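3.2 Layout of the parts before assembly

In the earlier part of this work we looked at how the worker's table is arranged in small workshops that put together light mechanical units by hand. The present section is about a narrower question, namely what happens to the parts in the short time between the moment when they leave the box and the moment when they are joined. We call this the laying-out stage. It is often left out of time studies, as it is considered a preparation and is not counted as work on the product itself.

Our material comes from the Drevevton workshop, where a small drive unit with the internal name Brolero is assembled. The unit is simple. It has few parts, most of them are dark, and several of them are so small that they are easily lost on a dark surface. The tables in this workshop have a rubber mat which keeps the parts from rolling and protects their edges. The mat has, however, one weak side: a dark pin on a dark mat is hard to find, and workers told us that they often searched for it with the fingertips more than with the eyes.

For this reason a white sheet was introduced on the mat. The first proposal came from Elie Chamoun, who had used the same solution at Ivora for the repair of clocks. The sheet is placed with the short side toward the worker, and all the parts of one unit are laid on it before anything is joined. No part may lie on the mat itself. If a part has to be put down in the middle of the work, it goes back on the sheet – this rule was the most difficult one to keep in the first weeks.

We compared two ways of laying out. In the first way, which the workers called "the row", the parts are placed in one line in the order of use. In the second way, called "the map", each part is placed near the part to which it will later belong, so that the sheet already shows something of the finished unit. The row is quicker to prepare and easy to check at one look. The map takes more care at the beginning, but the hand then has a shorter way to go, and a pin is less often taken for another pin of similar length.

The observations were made in November and cover 200 units, divided equally between the two ways. Every unit was laid out from a full box, and the box was closed before the assembly started. We noted each case in which a part was picked up and put back without being used, and each case in which a part left the sheet. Handling of the sheet itself was not counted. The labels used in our notes follow the Filip parts list, with small changes where two names were too alike.

Figure 2 shows a layout of the map type. The round gear-like disc is near the top center of the sheet, with a small upright pin just above it, and the plate with its short peg is lower and to the left.

Figure 2. Parts on the white sheet, with a small dark peg at the left hand, next to the peg on the plate.
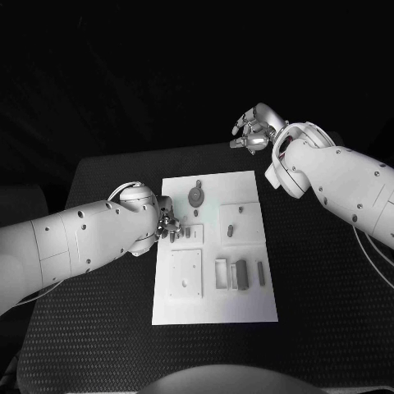
3.3 Errors in picking up small parts

The errors were divided into two groups. To the first group belong those cases in which the wrong part was taken, and to the second those in which the right part was taken but in a wrong position, for example with the thin end up. The second group is the larger one for both ways of laying out.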